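Reducing Stress in Cats During Short Hospital Stays
Final Project Report, Veterinary Nursing Programme
Submitted August 15, 2021

1. Background

Many cats admitted to a veterinary practice for a day procedure stop eating, hide at the back of the kennel or resist handling. These behaviours can make it harder for nursing staff to judge pain and recovery. The present project examined whether simple changes to the kennel could help cats to settle. The work was carried out at the Sarmiento Veterinary Centre during July, with the agreement of the practice and the written consent of owners.

2. Aims

The project had 2 aims. The first was to compare the behaviour of cats in standard kennels with that of cats in kennels fitted with a raised shelf and a hiding place. The second was to find out whether nursing staff considered the altered kennels practical to clean and use.

3. Method

Cats admitted for neutering, dental treatment or routine imaging were eligible. Cats in isolation, and those needing intensive care, were excluded. Each cat was placed in the next available kennel, so that allocation depended on the order of arrival. Behaviour was scored from outside the kennel using the Hekura scale, a one-page form covering posture, ear position, vocalisation and response to a quiet approach. Scores were taken on admission, before premedication and again once the cat was fully awake. Staff completed a short questionnaire at the end of the study. 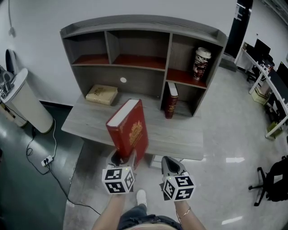 The altered kennels were made by placing a removable unit, supplied by Surevus, inside the existing stainless steel kennels. The unit provides a resting surface at height with an enclosed space underneath. Its layout is close to that of a common desk hutch, with open compartments along the top, a large recess below and a smaller cubby to one side, although the Surevus unit has only one upper compartment and no side cubby. Bedding from home was used where owners had brought it. The front of the enclosed space was left uncovered to allow observation.

4. Results

Cats in both groups had similar scores on admission. Before premedication, cats in the altered kennels had lower stress scores, and more of them were lying down. The difference was smaller after recovery, when many cats in both groups were still drowsy. Most cats chose the enclosed space first. The raised surface was used mainly by younger animals.

Staff found the units easy to lift out, but reported that cleaning the inner corners added to the work between patients. Several also noted that nervous cats were more difficult to remove from the enclosed space.

5. Discussion

The findings support the provision of a hiding place for cats awaiting a procedure. They are less clear about the value of the raised surface, as most patients stayed for only a few hours. Allocation was not fully random, and the scorer could see which type of kennel was in use. Both points limit the strength of the results.

6. Recommendations

It is recommended that the practice keep the units in use for day patients and withhold the raised surface from cats recovering from sedation until they are steady on their feet. A further study should include cats staying overnight and should record food intake.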